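So the Mondville annexation bill is back, and I'm a little worn out by it already. The state senate sat on it for two weeks, then sent it to a second reading with 6 amendments nobody in town had asked for. Dima Awad, who represents our side of the river, wants the whole thing put to a local vote in August – and I think she'll get it!

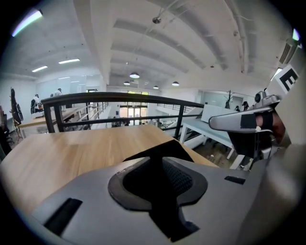

The petition needed 3037 signatures and came in with 316 to spare, so the county clerk has to accept it now. I signed mine at the Dostel Road library, with a line out the door (and no pens, of course). My own fingers weren't wrapped around anything as fancy as that silver jaw with the black strap, just a borrowed pencil. The clerk took it anyway. Senator Thiele's office hasn't said how he'll vote, and I've called twice.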